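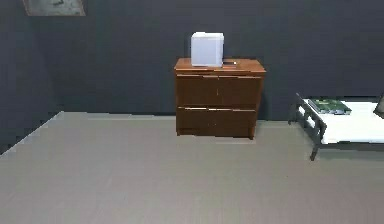 Fig. 1. Low dresser, drawers closed. Rendering.

Trindwood Furniture Workshop
Bench notebook, glue and joint work
December 28, 2018
Entry by Anum Virk

Purpose of entry

To record the condition of the hide glue stock at year end, the results of the open-time comparison left unfinished in July, and the joints taken apart this week. The entry also replaces the loose sheet that has been pinned over the glue bench, parts of which are no longer correct.

Stock

The dry glue on the shelf comes to some 2,000 grams, in two grades. The larger share is the medium grade bought from Niazi. The remainder is the stronger grade from Kandale, which is kept for small repairs and for rubbed blocks. Both were found dry and free-running, with no clumping and no smell. The Kandale jar had been closed with the wrong lid and has been given its own again. Labels on both jars were rewritten in pencil, as the ink had faded to the point that the opening date could not be read.

Glue that had been soaked and left in the refrigerator before the holiday was discarded. It had thinned at the surface and smelled sour. Any soaked glue should carry the date on the pot itself and not on the lid, which travels from pot to pot.

Open-time comparison

The July trial was stopped when the room grew too warm for the results to mean much. It was repeated this week with the heat at its ordinary winter setting and the door to the machine room closed. Offcuts of poplar were planed, brushed with glue, left open for a set interval, and then rubbed together by hand without clamps.

Niazi medium, plain: the glue skinned over quickly. Pieces joined at once held well and broke in the wood. Pieces joined after a delay could be pulled apart by hand, and the glue line showed a dull, unbroken film on one face only. This is the ordinary sign of a starved or chilled joint.

Niazi medium, with a little urea: noticeably more time to work. The squeeze-out remained soft into the afternoon and had to be left overnight before it could be pared. Strength the next morning seemed equal to the plain glue, although the test was by hand and by eye and should not be quoted outside the shop.

Kandale strong, plain: too fast for anything larger than a block. The brush itself began to drag before the second face was coated. Warming the parts first made a clear improvement and is recommended for all work with this grade.

Trial pieces are in the tray under the window, marked in pencil on the end grain. Please do not burn them until Rutberg has had a chance to look at the break surfaces.

Warming the parts

The old sheet advised warming the glue further when the room was cold. This advice is withdrawn. Overheated glue loses strength and darkens, and the pot on the small burner has been run too hot on several occasions this fall, judging from the brown ring at the waterline. The water in the outer pot should steam without boiling. When the room is cold, the wood should be warmed and the glue left as it is. A heat gun on its low setting, kept moving, is sufficient for edges and blocks. Wide panels should be stood near the radiator the evening before, with stickers between them.

Joints taken apart

Two frames were opened, both of mortise and tenon construction and both glued in this shop with the Niazi medium.

The first came apart with warm water and a thin palette knife in the usual way. The tenons were sound. One shoulder had been undercut more than necessary and had bruised along the show edge when clamped, which explains the small gap that was filled with wax at the time. The shoulder was trimmed and the fit is now satisfactory.

The second resisted. Water alone had no effect after a full morning, and alcohol was then run into the joint from a syringe. The glue crystallized and the joint let go with a light tap. On cleaning, the tenon proved to have been coated on the cheeks only, with the mortise left dry. It is a matter of some embarrassment that it held so well. The instruction remains that both surfaces are to be coated.

Residue was removed with warm water and a stiff brush. Scraping was avoided, as it rounds the cheeks and spoils the fit. The parts are drying under light weight and should not be reassembled before they have returned to room condition.

Moisture readings

The pin meter gave unsteady readings and was set aside until its battery was replaced. Later readings were consistent from one end of the rack to the other. The poplar is drier than the oak, as would be expected from where each has been standing. The oak boards closest to the outside wall have been moved in toward the center of the rack, and their ends resealed with wax.

Brushes

Three brushes were retired. Their ferrules had rusted and were leaving stains in the glue line, visible on pale wood. Replacements should be bound with cord or be of the all-plastic kind. Brushes are to be washed in hot water at the end of the day and hung bristles down. Leaving them to harden in the pot, on the understanding that they will soften again in the morning, is not good practice and shortens their life.

Matters carried forward

Repeat the urea mixture on oak and compare with the poplar results. Try a weaker addition, as the present one gives more working time than most assemblies require.

Ask Niazi whether the grade has changed since the previous order. The grains are paler and slightly coarser than those left in the old jar, and they take longer to swell. Until a reply is received, soak overnight in every case.

Fit a proper thermometer to the glue pot. The one now in use was checked in boiling water against the kitchen thermometer and reads low.

Rutberg to confirm whether the two frames are to be reglued with plain glue or with the slower mixture. My own preference is for plain glue, with the parts warmed and a second pair of hands at the clamps.

Old instruction sheet removed from the wall and filed at the back of this book.

A.V.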